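Marking cotton dust sheets before cutting: what survives a wash?

Wustdale Sewing and Soft Furnishings Board > Tools and marking

plumbline_tess
Posted 24 December 2025

I have a run of curtain linings to cut and want a mark that stays through handling but goes at 40 degrees. Chalk drops off before I reach the machine. The Sultex washable pen left a brown line on two test pieces out of the same bolt. Fabric is plain cotton, 200 threads. Any figures welcome. 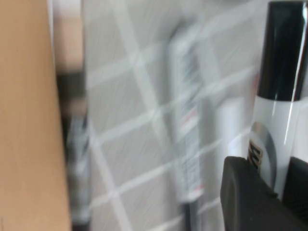 hemgauge
Brown lines are nearly always heat. If you press over a washable ink before rinsing, it sets. Rinse cold, dry flat, then press. Grid cloth underneath, like the one on the table in my second picture, lets you square the lining by eye and cut down the number of marks you need in the first place. I only mark the notches now.
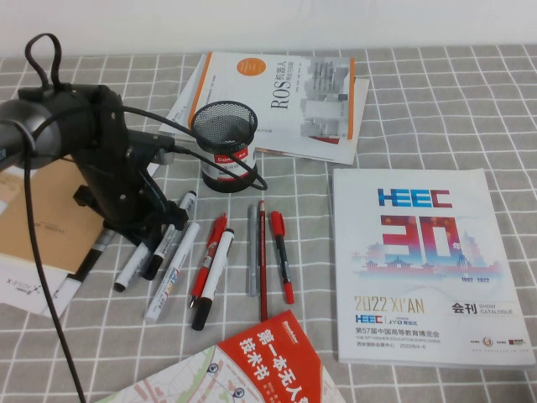 Markers and pen holder on the grey grid cloth.

Pryor_Selvedge
Disagree on the grid. A printed cloth moves and stretches with whatever you drag over it. I measured mine against a steel rule and it was 4 mm out over 600 mm. Fine for cushions, no good for a full drop.

hemgauge
Then tape it down. Mine is checked against a rule before each job.

Pryor_Selvedge
Tape holds the edges. It does nothing for the middle.

plumbline_tess
I did press first, so that explains the brown. Is there any way back once it has set?

ragbag953
Sometimes. Soak in cold water with a little plain soap, no bleach, and leave it overnight. I got one out of three clear at the Plumunville workshop. The other two faded but can still be seen in daylight.

Pryor_Selvedge
Or use tailor's tacks and skip ink altogether. Slower, but there is nothing to wash out.

hemgauge
On linings? That is an extra evening for a pair.

plumbline_tess
Soaking both pieces now. Will try cold rinse first on a fresh offcut and post the result.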